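Speaker notes – Who gets a vote? Small film awards and the long list problem
Draditz community film weekend, 27 April 2025

Start without slides. Let people sit down.

Hello everyone, and thanks for giving up a sunny hour to sit in the dark with me. I love awards season. I love it the way some people love the footy finals – I make snacks, I fill in a ballot, I yell at the telly. So when I complain about awards today, please hear it as the complaining of a fan.

Ask for hands: who has voted in any film award, ever? Festival audience prizes count. School film nights count. (Wait. More hands than you'd expect, usually.)

What I want to talk about is the step before the shortlist. We argue for weeks about the five names that get read out. We hardly ever talk about the long list, and how a film gets watched by enough voters to have a chance at all.

SLIDE 2 – The Wutov numbers

The Wutov Film Prize is the one I know best, having read for it for three seasons. Last January it had 778 eligible titles and 700 voters. Let that sit for a second. Then the kicker: each voter had to watch just 12 films before their ballot counted.

So which 12? Nobody assigned them. You picked from the online library, and the library opened on the most-watched titles. You can see where this goes! A film that got a good first week stayed at the top of the page, and a lovely quiet drama in its second language sat way down the scroll with a handful of views. Pause here, someone always laughs or groans.

I was part of this. In my first season I picked mostly films I'd already heard of, and I thought I was being adventurous.

SLIDE 3 – How people watch

Mention the at-home screeners. Most voting happens on a couch, at night, after work. People stop a film to put the kids to bed and don't always come back to it. Slow openings suffer. So do subtitles, if you're folding washing at the same time.
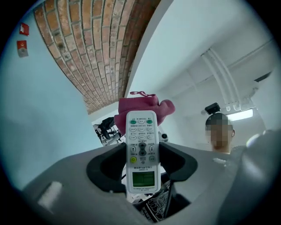
Slide 3: white universal air conditioner remote, upright, with the red brick arch behind.

Tell the story of the three-hour Vergara documentary here if we're on time. Short version: I started it four times. On the fifth go I watched it right through and it went straight to number one on my ballot, and it's still the best thing I saw that year. It didn't make the long list. I have never quite got over it and I'm happy to talk about it at the break for as long as you'll let me.

SLIDE 4 – What Vergara changed

Now the good bit. The Vergara festival runs its own jury prize, and they've tried something really simple. Every voter gets a starter set, drawn at random from the whole field. You watch those first, then the rest of the library opens up and you can go wherever you like.

Go slowly through this part, people want to write it down:
– the starter set is different for each voter
– you can swap out one film, no reason needed
– the library is in random order each time you log in
– you tick a box to say you finished the film, and they trust you

I did it this year and it was a joy. I saw an animated short about a ferry timetable. I saw a horror film shot in one kitchen. I would have picked neither of them and I've been pestering my friends about both.

SLIDE 5 – Does it fix who gets left out?

Be straight here. One prize, one year, so go easy on the claims. A draw gets a film watched. It can't make a voter like it, and it does nothing about which films get funded in the first place. If the voters all have the same tastes and the same sort of life, you'll still get a fairly samey shortlist. The mix of people in the room matters heaps, and I'd put that work right beside the draw.

Someone will ask about cost. Wivance, the little group that runs our own neighbourhood prize, priced the library change at $2000. For us that's real money, but it's a one-off, and the programme grant could cover it.

SLIDE 6 – Try it yourselves

Hand out the paper slips. Everyone draws one title from the hat and watches it before the next meet-up. No swapping for the first round! Colour of the slip doesn't mean anything, we ran out of yellow.

If short on time, skip the clip and go straight to questions. Lights up first.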